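Plotunlow opens cable reuse bench at Zurkimari

Old cables are getting a second life at Plotunlow! From September, spare leads sent in by schools and clubs will be sorted, coiled and boxed for anyone who can use them. The first round brought in 373 cables from 65 groups, far more than we had hoped for.

"People are so pleased to clear out that drawer," said Ruba Semaan, who runs the project. "We love finding homes for it all." 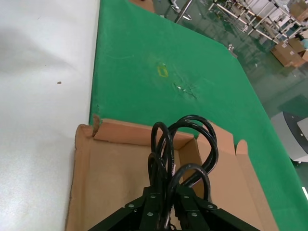 Groups can ask for up to 60 cables at a time, free of charge. Requests go to the Nisel desk before noon.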